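28 June 2025
Bindery notebook, warp tests, continued

Picking up where the January pages stop, which is in the middle of a sentence about humidity. I don't remember how the sentence was going to end. Presumably badly.

The problem, restated for anyone who opens at this page: the covers for the Carhuamaca job are bowing. They come out of the press flat as a skating rink, lie there looking innocent, and by the next morning they have the profile of a potato chip. Always toward the cloth side. We have lined them, relined them, pressed them longer, and spoken to them sharply.

Setup for this round. Board is the Pramier gray, the same lot we bought for job 1572, so any sins of the board are at least sins we know. Twenty-eight would look better spelled out but I've been writing 28 on all the tags, so: 28 test covers, all cut from the same sheets, same size, half with the grain running head to tail and half with it running the wrong way on purpose. Cloth on the outside, 100 gram paper lining on the inside. Adhesives are wheat paste, the Veltby white glue straight from the tub, and a mix of the two that everyone in the shop makes differently and defends like a family chili recipe.

Grain first, while I'm still angry about it. The Pramier sheets are marked with an arrow on the back. On two sheets the arrow was wrong. I bent them both ways, then did the damp strip test, then did it again with a strip cut from the other corner, and the arrow is just wrong. If you are reading this and you have been trusting the arrow, go look at your shelf. Flex every sheet before cutting. I have written FLEX IT on the guillotine in grease pencil and someone has already added a bicep.

Wheat paste covers. Pulled hard toward the cloth within an hour of gluing out, as expected, then came most of the way back once the lining went on and they'd had a night under boards. With the grain right, these are the flattest of the lot. With the grain wrong, they are sleds.

Veltby covers. Much less drama at the start. They went into the press flat and came out flat and I was ready to write a smug paragraph. Then they sat on the rack and began to move, slowly, in the direction nobody pays for. The glue film seems to hold the cloth tight and the lining is too light to argue with it. I tried one with two layers of lining and it went the other way, so there is a number of linings between one and two that would be perfect.

Mixed adhesive. Results all over the place, and I blame the mix before I blame the covers. My batch was thinner than usual. I stirred it, it looked right, I let it stand while I hunted for the bone folder (apron pocket, other apron), and by the time I came back it had a skin. I stirred the skin in. Do not stir the skin in. There are now little hard crumbs under the cloth on the first few covers and they can be felt with a thumb. Tagged those with a C for crumb and left them out of the comparison, where they will be much missed.

Pressing. The old Durkutis nipping press still closes lower on the left. I shimmed it with a strip of binder's board and it improved. The weights on the rack are the usual bricks wrapped in bookcloth, plus the 420 gram brass block, which is too light to press anything but is pleasant to put on top of a pile. It gives the pile an air of procedure.

Drying between blotters made more difference than time in the press did. The covers with blotters changed after the first hour stayed flatter than those left alone overnight with the same damp pair. I have been telling people this for years and not doing it.

Other shop matters while the paste cools. The cloth for the second Carhuamaca title is a shade off from the first, visible only in daylight, which is unfortunately where people keep going with their books. I've put both rolls by the window with a note. The scalpel blades are down to the last packet. The big paste brush is shedding again, and a bristle under a spine label looks exactly like a crack, as I found out after peeling off a perfectly good spine label.

And the bench rule stands: no drinks near the boards, open or closed. Mugs and bottles go on the white table by the tiles, and the paste pot does not visit them there. A ring on gray board will come through pale cloth sooner or later, and pale cloth is what the second title is getting.
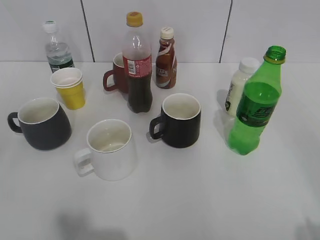 Penciled in below, in handwriting that isn't mine: try the wheat paste on the cloth and the Veltby on the lining only, let the first side dry all the way before you turn it over, and stop using the light lining, it was bought for pamphlets. Also your mix was thin because you measured the water with the big scoop.

The big scoop is a fair point. The rest is annoying for the usual reason, and I have cut four more boards to try it, grain checked by hand, heavier lining from the flat file. Two are drying under fresh blotters. The other two are waiting for me to find the bone folder.

To do: order blades. Write to Pramier about the arrows. Rebalance the Durkutis properly and take out the shim. Measure the bow on everything again in the morning with the steel rule, corner to corner, before anybody stacks anything on the rack.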